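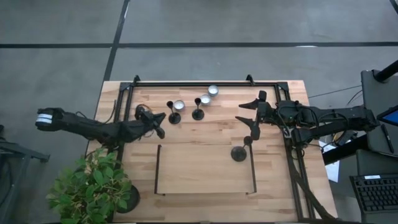
Ticket 148 is for the left arm on the Lisdale bench stopping mid-reach during the candle task. The arm halts with its gripper open and level, throws a following error on the wrist joint, and stays powered. The right arm keeps going until the supervisor process times out. The task itself is simple: three black candle holders, three silver tealights in metal cups, one tealight to each holder. The cables that loop near the left wrist, just above the gripper, were the first thing I suspected, and most of this log is about them.

**Status:** open, workaround in place
**Bench:** Lisdale, two-arm
**Controller software:** Uvside, current branch
**Reported by:** Ocampo site
**Assigned:** Myung-ja Ji

### Symptom

- Left arm stops on approach to the first or second holder. Never on the way back.
- Log shows `FOLLOWING_ERR wrist_2 left`, code 101.
- Clearing the fault from the tablet works, but the arm faults again on the same move.
- Homing both arms clears it for a while. The longest clean stretch after homing was most of a morning.
- The right arm has never shown code 101.

### What I tried

**1. Restarted the controller.** No change. Faulted on the second episode.

**2. Swapped the task order.** Had the left arm go to the second holder first. Same fault, at nearly the same wrist angle. So it follows the angle and has nothing to do with which holder is the target.

**3. Ran with no objects.** Took the holders and tealights off the table and replayed the same trajectory. Faulted. That rules out contact with a holder or the table.

**4. Checked the motor current.** At the fault, wrist current climbs over a short stretch and then the position error trips. A bad encoder would normally give a jump. This looks like something pulling on the joint.

**5. Moved the wrist by hand, power off.** Free in one direction. In the other it gets stiff near the end, and I could feel the cable bundle come tight. There is slack in the loop, but it was sitting on the wrong side of the wrist housing. When the wrist rolls past a certain point the loop catches on a screw head and has nowhere to go.

**6. Rerouted the loop.** Cut one tie, brought the bundle over the top, and put on a new tie with the loop facing away from the screw. Started a replay of 100 episodes. It got through the set without code 101.

**7. Next session.** Fault came back once. The new tie had slid down toward the gripper and the loop had dropped back to where it was. Pushed it up, taped it, carried on.

### Second problem found while testing

The right arm does not stop when the left one faults. It waits for the supervisor timeout, which is set to 3000 ms. During that time it finishes whatever move it is in. On one test I had started to reach in to look at the left wrist when the right gripper was still closing. It didn't touch me, but I was too close.

I am treating this as a safety issue, separate from the cable. Until it is fixed:

- Press the e-stop before reaching over the table, even if both arms look still.
- Do not clear code 101 from the tablet with your other hand near either gripper.
- One person at the bench calls "clear" before motion is enabled.

I asked Flaltunel whether a fault on one arm can be wired to drop the enable line on both. They say the I/O board supports it and the input is already there, just not mapped. I have the pin list. The mapping needs a config change in Uvside and a test with the guard rules on.

### Notes for whoever picks this up

Lowering the wrist speed hides the fault. At low speed the joint drags the bundle past the screw and the error stays under the limit. Please don't close the ticket on that basis. The cable jacket already has a shiny spot where it rubs.

Don't raise the following-error limit either. Ocampo asked about it and I said no.

The e-stop was tested before each run listed here and worked each time.

### Open items

- [ ] Proper clip for the left wrist bundle (tape is temporary)
- [ ] Replace the cable with the worn jacket
- [ ] Swap the screw for a low-profile head
- [ ] Map the fault input so both arms stop together
- [ ] Repeat the replay at full speed after the clip is fitted
- [x] Bench rule added to the Lisdale startup sheet

Clip is on order, due in June. Leave the bench at normal speed with the tape on, and check the tape at startup.

M. Ji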